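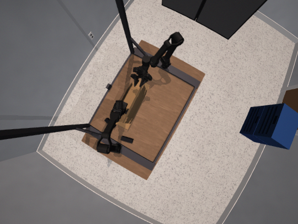 Slide 2. Scope of the equipment request

Good afternoon. The purpose of this talk is to set out what the Mornwood site is asking for in the coming budget year, what the money would buy, and what must be settled before an order is placed. The slide shows the station layout in simulation: one table, two arms fixed at opposite ends, and a long workpiece between them. All figures in this talk are for that layout.

Pause here for questions on scope only. Cost questions are taken after slide 4.

Slide 3. What is being bought

The request covers 2 arms, each with its own gripper, together with the table, the mounting frame and the controls. The frame should be treated as a separate line in the budget. In the model, a wide strip crosses the table toward each end, with a thin rail along each side, and the arms are placed over the strips. Any change to the frame changes the reach of both arms, and the layout would then need to be checked again.

Point out the right-hand half of the tabletop, which is clear. The Jaltness office has asked whether a narrower table would save money. Our advice is to keep the present width until the parts tray has been chosen. The tray has not been modeled.

Slide 4. Cost over the life of the station

The purchase price is the smaller part of the decision. Departments are asked to plan over 5 years and to include the following:

Service visits and spare gripper fingers
Operator training, with a repeat course for new staff
Electrical work in the room
Floor space, charged at the internal rate
Removal and disposal at the end of the term

The planning figure for setup and testing is 277 staff hours. This figure comes from the Dedthorpe installation, where the work was recorded by task. It does not include time spent waiting for deliveries.

If asked about leasing: a lease was priced and remains open. The terms offered did not cover the frame.

Slide 5. The room

The floor plan must allow for more than the table. Note the two long posts running out from the left corners of the frame, each with a diagonal brace. Facilities should measure to the outer ends of the posts. Cabinets also take up floor space in the model, and the final plan must show clear access to their doors. The position of wall outlets should be confirmed on site before the electrical work is priced.

Slide 6. Approval and timing

Two approvals are required, one from Facilities and one from Finance. Written quotes are due in October. The Moriarty building is the second choice of location and will be considered only if the Mornwood room fails its power check.

Leave this slide up during questions. Copies of the cost sheet are on the side table.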